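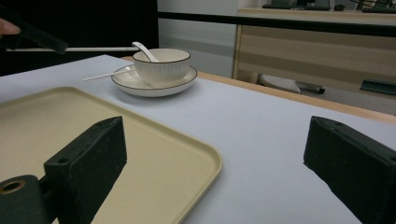
桌上的米色托盘。

Wastden电话系统更新网页话务台,留言与转接界面重新排布

本报讯 通信设备商Wastden于2020年6月22日(星期一)发布网页话务台的新版本。新版本调整了前台接线人员每天使用的主界面,把原先分散在两个页签里的转接、群组和留言功能合并到同一页,并增加了夜间模式切换和来电备注。已购买维护服务的客户可以免费升级,未购买维护服务的客户需要通过经销商办理。

网页话务台是Wastden电话系统的配套软件,在浏览器中运行,主要供公司前台、诊所接待处、学校办公室和小型酒店使用。上一个大版本于今年2月推出,当时的改动集中在后台管理部分,前台人员看到的界面变化不大。

按照公司公布的更新说明,新版主界面分为左右两栏。左栏显示正在振铃和排队等候的来电,右栏是分机目录。接线员接起电话后,可以直接在目录中点选同事姓名完成转接,不再需要先打开单独的转接窗口。目录支持按部门、姓名拼音首字母和分机号三种方式查找,查找框的位置固定在右栏顶部,翻页时不会消失。

转接方式分为直接转接和询问转接。直接转接是单击分机右侧的箭头,电话立即送出,接线员一方随即空闲。询问转接则需要先点“询问”,与被叫方通话后再点“接通”;如果对方不愿接听,点“取回”即可回到原来的来电。旧版中“接通”和“取回”两个按钮紧挨在一起,不少用户反映容易点错,新版把“取回”移到了通话条的最左端。

产品经理Nuala Hanrahan在线上说明会上表示,按钮位置的问题是客户反馈里出现次数最多的一项。“前台的人一天要转很多电话,点错一次,客人就得重新打进来。这个改动很小,我们早该做了。”她说。

留言功能的变化较大。旧版只显示新留言的数量,用户必须拨入语音信箱逐条收听。新版在主界面下方增加了留言列表,列出来电号码、时间和时长,点击即可播放,也可以把某一条留言转给其他分机。列表中的留言默认保存70天,到期后自动删除,管理员可以在后台调整保存时间。已经转给其他分机的留言,在原分机上仍会保留一份,直到用户自己删除或到期。

来电备注是新增功能。接线员可以在通话过程中输入简短文字,备注会随电话一起送到被转接的分机,对方在接起之前就能在屏幕上看到。每条备注不超过500个字符。使用普通桌面话机的分机只能显示备注的开头部分,完整内容需要在网页端查看。更新说明提醒,备注会保存在通话记录中,有权限的管理员可以查阅,不宜输入病历号、证件号码等敏感内容。

夜间模式此前只能由管理员在后台按时间表设置。新版允许指定人员在主界面右上角手动切换。切换后,外线来电将按夜间规则处理,可以播放录音、转入留言信箱或转到值班手机。手动切换的状态会一直保持到下一次时间表生效,或有人再次手动切换为止。为避免误触,点击后需要在弹出窗口中确认一次。

群组振铃部分,新版把每个群组的同时振铃分机上限维持不变,但增加了依次振铃的选项。选择依次振铃后,系统按管理员排定的顺序逐一呼叫,每部分机默认振铃6次后转到下一部。处于通话中或已设置免打扰的分机会被自动跳过。若全部分机均无人接听,来电进入群组的公共留言箱,组内所有成员都能看到。

话机方面,Wastden自有品牌的桌面话机均可配合新版使用,部分早期型号需要先升级固件。与Plasten头戴式耳机配合使用时,耳机上的接听和静音键可以直接控制网页端通话,不必另装驱动程序。使用其他品牌耳机的用户可以正常通话,按键控制是否有效取决于具体型号,公司没有提供完整的兼容列表。

浏览器要求也有变动。新版不再支持停止更新的旧版浏览器,在这类浏览器中打开话务台时,页面会显示提示并停留在登录界面。Hanrahan在说明会上说,仍需使用旧浏览器的单位可以暂时留在原版本,原版本的安全更新会继续提供,但不再增加新功能。至于原版本的维护何时结束,她表示目前没有确定日期,届时会提前通知经销商和登记客户。

负责本地区销售和安装的经销商Moriarty已经开始接受升级预约。该公司表示,采用云端托管的客户不需要上门服务,系统会在客户选定的时段自动更新,更新期间网页话务台会短暂退出登录,桌面话机的通话不受影响。采用本地主机的客户需要由技术人员安装,安装前要对现有配置做一次备份。备份内容包括分机表、群组设置、时间表和欢迎语录音,不包括各分机的留言。

Moriarty提醒本地主机客户,需要保留的留言应在升级之前自行导出。导出方法是登录原版本的用户页面,进入“语音信箱”,勾选留言后点“下载”,文件会存到所用的电脑上。公共留言箱中的内容只能由管理员导出。升级完成后,未导出的旧留言无法在新列表中显示。

个人设置中的快捷拨号和常用联系人会自动转入新版,但排列顺序可能改变,用户需要重新拖动调整。自行设置的呼叫转移规则会一并保留。公司建议用户升级后先检查呼叫转移是否仍指向正确的号码,再开始正常使用。

已经试用新版的单位包括物业服务公司Humodau。该公司的前台负责接听多处楼宇的报修电话,试用期间主要使用了来电备注和留言列表。据该公司介绍,接线员会把楼栋、房号和故障情况写进备注后转给维修组,维修人员接起电话时不必再从头询问。该公司同时提出,分机目录在人员较多时加载偏慢,第一次打开需要等待,之后恢复正常。Wastden方面回应说,目录加载的问题已经列入后续修正,没有给出具体时间。

说明会上还有参加者问到手机应用。目前的手机应用可以接打电话和收听留言,但不能查看来电备注,也不能手动切换夜间模式。Hanrahan说,手机端会加入备注显示,夜间模式的切换是否开放给手机还在讨论中,主要的顾虑是手机遗失后被他人操作。

另有参加者询问通话录音。新版没有改动录音功能,原有的录音权限和保存规则照旧。需要录音的单位应自行确认当地关于告知通话对方的规定,系统提供的告知录音只作为模板,启用前可以替换为单位自己录制的内容。

权限设置方面,管理员可以为每个用户单独指定能否查看其他分机的状态。关闭这一权限后,该用户在目录中只能看到姓名和号码,看不到对方是空闲还是通话中。新版默认对所有现有用户维持升级前的权限,新建用户则默认关闭。此前依靠默认设置的单位,在添加新接线员时需要手动打开这一项,否则对方无法判断哪些分机可以转接。

新版界面提供中文和英文两种语言,用户可以在个人设置中切换,各人的选择互不影响。语音提示的语言由管理员统一设定。用户手册的英文版已随软件一同发布,中文版手册正在校订,完成前可以参考登录后右上角“帮助”菜单里的简要说明。

培训方面,Moriarty将为升级客户安排线上培训,分为接线员和管理员两类,内容不同,可以分别报名。接线员培训以接听、转接和留言操作为主,管理员培训讲解群组、时间表和权限。受目前情况限制,暂不安排现场授课,培训录像会在结束后发给已报名的单位。报名时需要提供客户编号和联系人邮箱,客户编号印在维护合同首页。

维护服务已经过期的客户,可以先补办维护再升级,也可以单独购买一次性升级。两种方式的价格按分机数量计算,由经销商报价。升级后如需退回原版本,云端客户可以在3天之内向经销商提出,本地主机客户则需要重新安排技术人员,费用另计。退回之后,在新版中产生的来电备注不会保留。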